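The remote that ate my evening

I bought a second-hand disc player in March, a Bornetti, because I have a shelf of films and a growing grudge against streaming. You know the feeling. You pay your monthly fee, you sit down with a plate on your knees, and the thing you watched last week has gone to live on some other service.

So, a disc player. It cost less than a decent dinner and it weighs about the same as a paving slab. The seller, one Fabrice Leclerc, threw in a cable and his best wishes. He did not throw in the remote.

I thought this wouldn't matter. The front panel has three buttons: power, eject and play. What it doesn't have is anything to get you past the menu, and every disc I own opens on a menu. If the highlighted option happens to be "Play film", lovely. On my box set of Italian thrillers it is "Languages", and pressing play takes you to a list of subtitles, where you stay until you pull the plug out.

I watched the same eleven seconds of menu music for most of a Thursday evening. I can hum it now. My neighbour can probably hum it too.

What I tried first

A phone app, naturally. My phone turned out to have no infrared sender, as most don't these days, a fact the app shared with me only after I had sat through two adverts. Then I borrowed a universal remote from Ysaline Brunet, who swore by it. It came with a booklet of codes and no hint as to which belonged to a Bornetti. I worked through them in order and gave up at 111, by which time I had switched on her brother's old radio, which I'd forgotten I had.

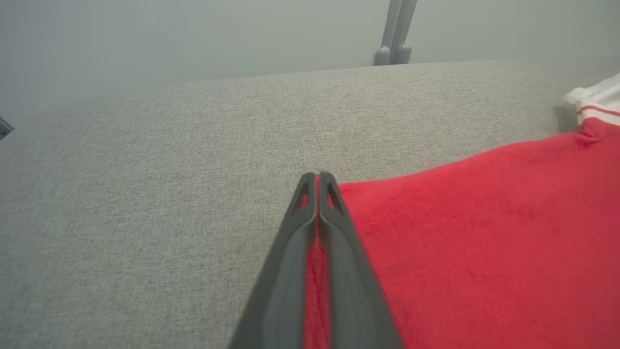 What worked

Replacement remotes for dead brands are a proper little trade. I found mine through a shop called Drovov, which lists them by the model number on the back of the player (not the front, where mine has a different number altogether, for sport). It arrived in a padded envelope with no instructions. I put the batteries in, pointed it at the player and pressed the down arrow, and the little yellow highlight moved. I may have shouted.

It isn't perfect. The volume keys do nothing, the button marked "Angle" opens the drawer, and it needs to be held up to 9 feet away and fairly straight, like a fencing foil. But it does menus – all of them – and I've now seen the first thriller, which was terrible.

If you're buying an old player, ask about the remote before you ask about anything else. And if anyone has a spare manual for a Bornetti, I'd like to know what "Angle" was supposed to do.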